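News > Local > Gencombe > Makers

Print this story | E-mail this story

Gencombe pair teach robot arm to clear the couch, starting with a couch that doesn't exist

1 April 2022

Two members of the Hita shared workshop on Prydderch Street are building a robot arm that picks things up off the living room furniture, a job previously done in both their homes by sitting on the things and then complaining.

The arm is called Nellell. Na-rae Yoon and Lleucu Ifans have been at it since last spring, mostly on weeknights, in the back corner of the workshop between the drill press and a kiln that has been waiting for a part for longer than either of them has been a member.

Readers hoping to see it in action should know that the physical Nellell currently consists of a base, 2 working joints and a coffee can of screws. The rest of the progress has been made on Yoon's computer, where a finished arm of the kind the pair would like to own stands on a dark box in a simulated living room and practices.

"The virtual one has never pinched me," said Ifans, who does most of the metalwork. "I have a lot of respect for it."

Yoon, a payroll clerk by day, put the room together over the winter. It has stone walls, an orange floor and one very large piece of tan upholstery, and it is by general agreement nicer than the workshop. Onto the seat she drops whatever the arm is supposed to learn to deal with. A toy rifle has been one of the regulars. She likes it for its shape, which gives the fingers a stock, a grip and a curved magazine to get confused by.

The shadows took her most of a weekend. Ifans maintains that a weekend spent on shadows is a weekend in which somebody else is filing brackets.
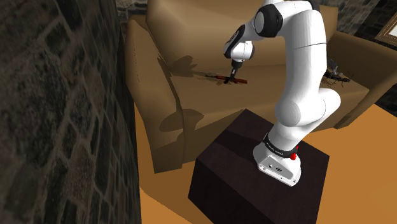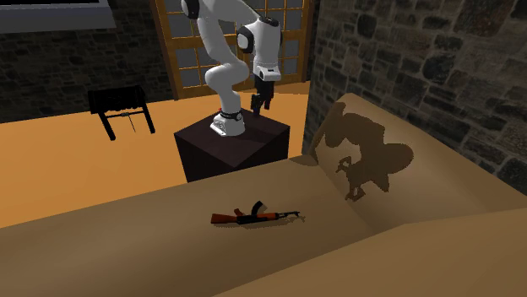 Nellell's simulated living room, with the arm on its box by the seat.

83 tries and a cushion

Practice has been going on in batches. The latest ran to 83 attempts at taking one object off the seat and putting it down on the box. Yoon keeps the results in a spreadsheet with a column headed "What it thought it was doing." The most common entry is "cushion."

Soft furniture is the hard part, according to Yoon. A tabletop is flat and stays where it is put. A seat slopes, bulges and has arms of its own, and the gripper has to come down close enough to close on something thin without plowing into the upholstery underneath it. In simulation a mistake of that kind costs nothing. On Ifans's real couch, which has been promised for the first live trial, it would cost a couch.

"It's a terrible couch," Ifans said. "I'm not saying that to be brave. I'm sort of counting on the robot."

The pair have paid for the project themselves, aside from a motor donated in March by another member who was cleaning out his garage. Their biggest single purchase was a secondhand gearbox for $91, bought online and delivered with one gear fewer than it had in the listing. Ifans cut a replacement on the workshop's small mill. It fits if you turn the shaft the right way first, and there is a note taped to the housing saying which way that is.

Hita has 11 paid-up members, and opinions among them are divided. One has asked whether the arm could be trained to put the clamps back on the rack. Another would like the bench space returned. A third sat through an evening of simulated grasping from start to finish, thanked them both, and went back to caning a chair.

Next for the real arm is an elbow. The parts are cut, and Ifans expects to have it bolted on by the end of the month if the bearings arrive in the size she ordered. After that comes the wrist, and then the gripper, which Yoon wants to print and Ifans wants to machine. They are not discussing the gripper at present.

Asked how long the virtual Nellell takes to clear a single item, Yoon said it depended on the item. Asked how long it takes her, she said she had left a scarf on her own couch since the weekend and was waiting to see who would get to it first.

The workshop on Prydderch Street is open to visitors on the first Saturday of the month. The simulation will be running on the laptop by the door, and the coffee can may be viewed on request.

Print this story | E-mail this story

Get Gencombe news in your inbox every weekday morning. Enter your e-mail address to sign up for our newsletter. You can unsubscribe at any time.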